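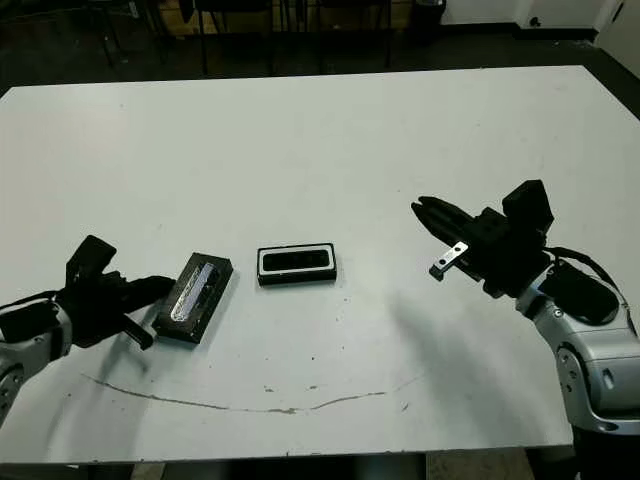
I have a drawer in my kitchen that used to make a noise. You'd pull it open and there would be this rolling, clattering avalanche of batteries, lip balm, takeout menus, a tape measure, three dead pens and whatever screws had come out of whatever we'd last put together. My sister calls it the percussion section. I lived with it for 12 years, through two apartments (yes, I moved the drawer's contents in a bag and poured them straight into the next one!), and then last August I finally gave in and got into boxes.

Small boxes, I mean. Little black ones, trays and lidless things about as big as your hand. I had always been a big-bin person. Give me a plastic tub with a lid and I'll fill it, shove it on a closet shelf and feel like a person who has her life together until I need the one thing at the bottom. Small containers seemed fussy to me, something for people who iron pillowcases.

What changed my mind was an afternoon at Jidetti, a storage shop on the second floor of an old shoe warehouse, up a flight of stairs that nearly finished me. I'd gone in for hooks. I came out an hour and a half later with no hooks and a paper bag full of trays, and that was mostly the fault of Chun-yin Tsao, who runs the place and has opinions about drawers.

"People buy the box first," he told me. "Then they go home and look for something to put in it." He wanted to know what was in my drawer. I said I didn't know, and he looked at me the way my dentist does when I talk about flossing.

So here's his method, more or less, and I've stuck with it. Empty the whole drawer onto a big plain table. He's firm on plain. A patterned tablecloth hides paper clips and a dark wood one hides everything else, and you want to see what you've got. Make piles, but don't name them yet. I named mine right away, of course, and ended up with one called "metal" that had a house key, some foil and a spoon in it.

Then you set an empty tray in the middle of all that and try it against each pile. If the pile heaps up over the rim, it needs a deeper box or it needs to be a smaller pile. If it slides around on the bottom with room to spare, go down a size. You'd think you could do this by eye, and I'm telling you I could not. I was sure my batteries would fill a deep box, and they went into a shallow tray in one flat layer, and now I can see at a glance that I own far too many of the little round ones.
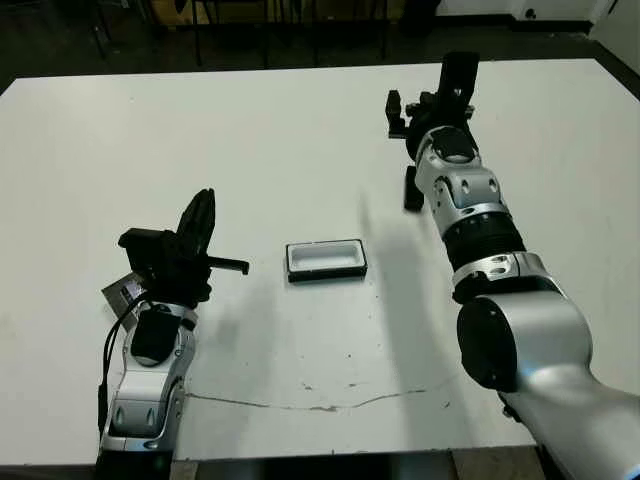
A shallow tray with a black rim and a white interior, empty.

I've become very fond of a pale inside. My first few were black all the way through, and they looked terrific in the shop and swallowed every dark thing I owned. Hair ties just vanished. Black on the outside is lovely, it hides the scuffs and makes a mismatched bunch look like a set, but if you're going to keep small dark stuff in there, look for a lighter lining. You can also cut a piece of card to fit, and I've done that with two of mine.

I did shop around afterward. Drevby makes a heavier tray that stays put when you yank the drawer, good for knives or anything with some weight to it, though the corners are square and crumbs get in there and never leave. Siu has a line with rounded corners that wipe out in one go, and those are what I'd get for a bathroom. The Narnus ones stack, and I wanted so much to love them, but I never lift the top one to see what's underneath, so I've basically lost a passport photo and a set of earrings in my own dresser.

Measure the inside of the drawer, too, and I mean the inside, at the bottom, with the drawer all the way out. Mine is narrower at the back where the runners come in. I found this out with a bag of trays I had already taken the stickers off. Chun-yin swapped two of them anyway and didn't say a word, which was worse.

The kitchen drawer has stayed quiet so far. There's a tray for batteries, one for pens that write, one for tape and string, and a longish box at the back for menus, even though we order from the same place every time. I left one tray empty on purpose, at the front, and that's where the day's odd things land until I feel like dealing with them. At the moment it's holding a button, a coupon and a key I'm fairly sure belongs to my old bike lock.

The bathroom is next. I've been putting it off.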